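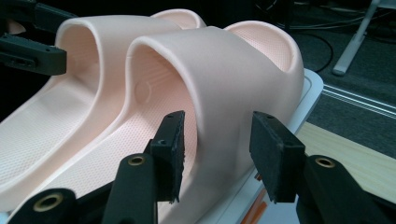
Fig. 1. Gripper jaws open either side of the right slide's strap, task 9.

Task 9: the sandals

Pairs, please, working at the Pikton bench. Your job is to pick up one slide by its strap and put it down facing the other way. A toddler manages this daily, usually into a bath.

Foam squashes, so close slowly and stop at first contact. Check your fingertip pads before you start – a frayed one still grips, but log it. Each pair gets 35 minutes. Write up your failures in full; they carry more marks than the successes, and you will have more of them.

Reading: Releo handout, page 122.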